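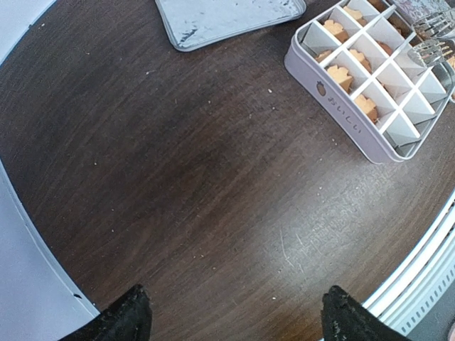
*Dark brown wooden tabletop with streaked grain.*

# Vatano Packraft, two-person river model

The Vatano is an inflatable open boat for two paddlers and their camping equipment. It is supplied by Grulholm for use on slow and moderate rivers, canals and sheltered estuaries, and may be carried on foot to waters that have no road access. It is not intended for open sea or for use behind a motor vessel.

## Construction

The hull is made from coated nylon with welded seams. The floor is of heavier cloth, as shallow gravel and sandbars account for most wear on long river journeys. Both seats may be moved or taken out, and four lashing points are fitted at the bow. A single skeg is provided and should be fitted before launching on open, windy stretches.

## Specification

| Item | Detail |
|---|---|
| Length, outside | 337 cm |
| Width, inside | 37 cm at the seat |
| Seats | 2 |
| Colours | Moss, slate |
| Storage | Zipped compartment in each side tube |

## Supplied with the boat

- Inflation bag and mouth tube
- Skeg
- Two inflatable seats with straps
- Repair patches and adhesive
- Carrying sack

Paddles, buoyancy aids and spray decks are sold separately. The Hoarau four-piece paddle packs to a length suitable for most rucksacks and may be ordered with the boat.

## Care and storage

Rinse the hull with fresh water after use in tidal reaches. Open the side compartments and allow them to dry fully before the boat is rolled. Sand should be removed from the zips with a soft brush, and the zips treated with the lubricant recommended in the handbook. Store the boat loosely rolled, away from direct sunlight.

## Hire and ordering

Boats may be hired from the Fundurbridge depot between April and November. A deposit of £100 is payable on collection and is returned once the boat has been inspected. Hirers are asked to check water levels and access rights for their chosen route before travel.

Orders for purchase are accepted in writing or at the depot counter. Spare skegs and seats are held in stock.

Page revised July 11, 2019.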